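Section 3: Planning a canvass in Taltura

Revised May 2018. Written for ward organisers. Read it before you print anything, whatever the man from Dristent told you at the demo.

3.1 Loading the voter list

1. Export the register from your own records as a plain spreadsheet.
2. In Taltura, choose Lists, then Import. Match each column by hand. The "auto-match" button exists, but it has twice put surnames in the postcode field for us.
3. Check the total. Tullard ward should show 278 addresses. If it shows fewer, start again, and don't let anyone tell you the rest will "sync later".

Caution: importing the same list again does not replace the first one. You will get every voter twice and knock on the same doors twice.

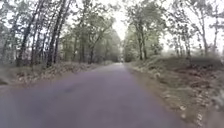
3.2 Cutting the list into rounds

1. Open Rounds and set the size to a number two people can walk in an evening. The default is far too high for anywhere with long drives.
2. Ignore the estimated time. It seems to assume that every door is next to the last one and that no voter wants to talk.
3. Print the round on paper as well as sending it to phones. Jahangir Cassim keeps the spare sheets for Wattanapong Road and the lanes beyond it.

Note: the "persuadable" score beside each name is a guess made from age and past turnout. We have compared it with what people said on the doorstep and would not bet a leaflet on it. Go to every door on the sheet.

3.3 Recording answers

1. Use codes 1 to 8 as listed on the back of the sheet. Code 8 means "asked not to be called on again" and must be entered the same night.
2. If a voter says "probably", enter it as undecided. Past campaigns counted every polite person as a supporter, and you may remember how that went.
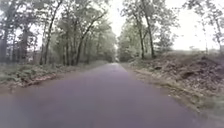
3. Do not type remarks about a voter's health, family or religion in the comments box. They can ask to see what we hold, and some do.
4. Press Save before closing the round. The app claims to save as you go – we have lost evenings of work by believing it.

If a round won't open after saving, write down its number and send it to Lutfa Karunaratne. Do not delete it and make a new one.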